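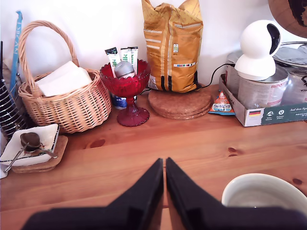
When will the Halvorsen silent films be available on disc in Canada?

The first two sets go on sale in June through the Trestitz online store, with the remaining titles to follow once the transfers have been checked.

Trestitz has taken over Canadian distribution of the Halvorsen catalogue, a group of silent and early sound features that has been out of print on disc for several years. The agreement covers Blu-ray and DVD. Streaming rights stay with Gulta, the label that holds the film elements and carried out the new scans.

The catalogue will be issued in 5 sets. Each title is presented in its original aspect ratio, with English and French subtitles for the sound films and newly translated intertitles for the silents. Where a film's original tinting records survive, the colours have been reproduced from them. Films with no surviving record are left in black and white.

Running speed has been set title by title. Earlier DVD releases transferred most of the silents at 24 frames per second, which shortened them and made the movement look hurried. The new versions run slower, and buyers comparing the listed running times with those on older cases will see longer figures for the same footage.

"The times on the old packaging were measured from the old transfers," said Senan Fahy, who manages the disc programme at Trestitz. "We have remeasured everything, and the product pages will carry the new numbers before orders open."

The Blu-ray discs are coded for all regions. The DVDs are in NTSC format and coded for Region 1, so customers ordering from Australia or Europe will need a multi-region player for that version.

A limited edition of the first set, with a printed booklet and a rigid slipcase, will be held to 457 copies. Of these, 300 are reserved for pre-orders and the balance will go to shops. The standard edition has the same discs without the booklet and has no fixed print run. Orders for the limited edition are restricted to 2 per customer.

Availability on the product pages will be updated each morning. A title marked "arriving soon" can be ordered, and payment is taken on dispatch. Orders placed for discontinued Halvorsen DVDs will be cancelled and not moved to the new editions.

The discs are being pressed at the Indarau plant. Prices have not been announced.

We use cookies to remember your region and basket. By continuing to browse this site you agree to their use. Manage settings | Accept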